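Print room notebook, October

Started just after lunch, finished when the light went. Heating off, room cool, which the rollers seem to like.

Aim: get the tractor-at-dusk file to print at poster size on the new Fjeld matt without the furrows going to mud. It has looked lovely on screen for months and every paper print so far has been a disappointment. Today one of them was not!

Strip 1. Straight from the edited file, old profile. Sky fine, hedge line a black slab, no separation at all between the rear tyre and the ploughed ground behind it. Same trouble as last time, so at least it's repeatable.

Strip 2. Same again with the Indeck profile for this paper. Better in the greens, and the orange just over the barn roof came up beautifully, but the shadows still plug. I pulled the loupe over the bottom corner and there is detail there if you know where to look. You shouldn't need to know where to look.

Strip 3. Lifted the shadows with a curve, masked to the lower third only. Too much. The field now looks as though someone has dusted it with flour, and the sky above feels stuck on.

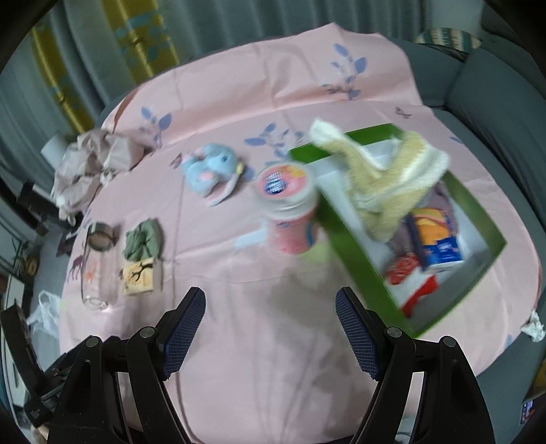 Green box on the pink cloth, juice carton inside

Strip 4. Halved the curve, feathered the mask right up into the hedge, and left the barn alone. This is the one. You can count the lugs on the tyre and the furrows run all the way back to the gate, and it still reads as dusk. I walked it to the window, then under the desk lamp, then out to the landing where the bulb is horrible, and it held up in all three. Very pleased.

Let it sit for 30 minutes before deciding anything, as the blacks on this paper go on settling after it leaves the printer. They dropped a touch, though less than on the old stock. Worth waiting every time, and I say that as someone who never does.

Then the sharpening. I had been using the same amount for everything, and Trinidad Quiroga has been telling me for ages to sharpen for the paper and leave the screen out of it. She's right. On the matt you can go a good deal harder than looks sane on the monitor. The wire fence on strip 4 looked crunchy at full size on screen and just looks like a wire fence in the print. 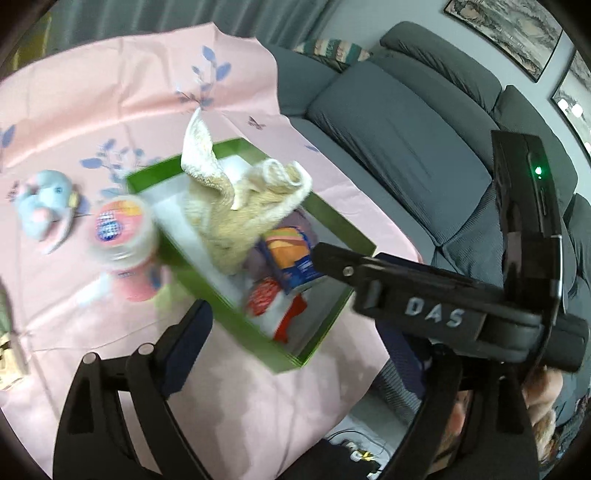

Also ran the Rastus portrait while the ink was behaving. Rastus is the old grey horse at Trallska, and the shot is the one over the gate with his breath showing. I was worried about the muzzle, all those tiny whiskers against a pale sky, but the matt suits him far better than the gloss did. His eye has a catchlight in it that I'd honestly forgotten was there. The neck could come down slightly, perhaps a brush at low strength along the mane. Will try that next session and not tonight, or I'll be here till supper and spoil it.

Settings to keep:
Fjeld matt, Indeck profile, relative colorimetric, black point on.
Curve from strip 4 saved as "dusk field half".
Sharpen at 10 above the usual, after resizing.
Head gap one notch wider. The first sheet had a faint scuff along the leading edge, the others were clean.

Paper left: 10 sheets of the big size, plus the offcuts. Enough for the tractor, Rastus and a couple of mistakes. Trinidad, please don't use the offcuts for lens cloth wrappers, I've pencilled the back of each one with its strip number.

Still to sort: the magenta nozzle check had one short gap at the left end. One clean fixed it, but look again before starting anything big. The combine harvester set needs the same treatment as the tractor, and I suspect those dust clouds will want a softer hand. I'd like to try one with no curve at all and see whether the profile alone can carry it.

Strip 4 is pinned over the sink. Go and look at the tyre!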